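Housekeeping Practice, Handout 6: Folding on the Bed

Okay, so last week we did sheets, and Matvii Moroz asked me why I never fold at a table. I like a bed! It's wide, it's at a decent height, and you can spread the whole mess out and see what you've got. Start by pulling one piece away from the pile and laying it flat on the blanket.
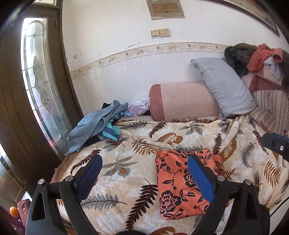

Fold in half, smooth with your palm, fold again. Printed cotton is forgiving, so practice on that first. Fuzzy or fur-trimmed things go last (they never stack well, so I lay them on top). Pillows and bolsters stay at the head, out of your way.

For Tuesday, April 24, 2018: bring one shirt and one towel from home, and read Lenuța Filip's pages on drawers. We meet in room 465.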